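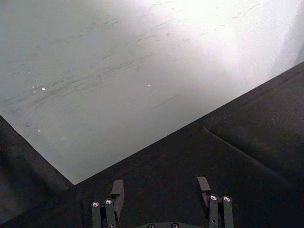 Workshop notebook, surface finishing bench
2019-02-27
Entry by Rima Nasrallah

12 shares | 3 comments

Work continued today on the pale tabletop from the Brellard order. The purpose of this entry is to record the condition of the top before any treatment and to set out the procedure agreed for the next two sessions.

Condition. The finish is matte and slightly mottled. Gray scuff marks are present over much of the surface. Most of them run the same way, on a diagonal, and they are close to parallel. They are heaviest toward the left and the center, where many are short dashes or smudges. A few fainter strokes continue to the right. Under strong light the marks on the bright side nearly disappear, and any inspection carried out from that side alone will understate the problem. Colleagues are asked to look at the top from at least two positions before signing the sheet.

A few tiny white specks were also noted. They may be debris or they may be points of reflection. Wipe first and look again before entering them as defects.

Cause. Not established. The direction of the marks suggests to me that something was dragged across the top repeatedly along one line, but I have no record of how it was used before it reached Plunport. The delivery note from Brellard gives the size and the order number and says nothing about wear. I have written to Dekent to ask whether the previous batch was stored face to face.

Procedure.

Step 1. Dry wipe with a clean cotton cloth, working with the direction of the marks. Change the cloth when it shows gray.

Step 2. Damp wipe with water and the mild soap from the second shelf. Leave for 5 minutes, then dry fully. Many gray scuffs are transfer from another material and will lift at this stage.

Step 3. Where marks remain, try the white eraser pad on one small area near the edge. Light pressure only. Compare the sheen with the untreated area beside it. A matte finish that has been rubbed too hard turns shiny, and we have no means of reversing that on this material.

Step 4. Abrasive paper is not to be used without approval. The 400 grit was used on sample 51 in September and left a polished patch the size of a hand. The sample is kept in the Samir cabinet for reference.

The dark cloth is to stay on the bench while the top is out. Shake it outside the room before each session. Grit caught in the folds will mark the underside and, if the top is turned, the face as well.

Open points. The term "scuff" has been used on earlier sheets for both surface transfer and true scratches. Please write "transfer" if the mark lifts with soap and "scratch" if a fingernail catches in it. Marks that do neither should be entered as "undetermined" with a short note on their position.

The lamp at the right end of the bench needs a new arm. The present one drops slowly and changes the angle during an inspection. A request has gone to the Plunport stores.

The sheet for this top remains open until step 2 has been carried out. Reply from Dekent to be filed behind this page when received.

R.N.

3 comments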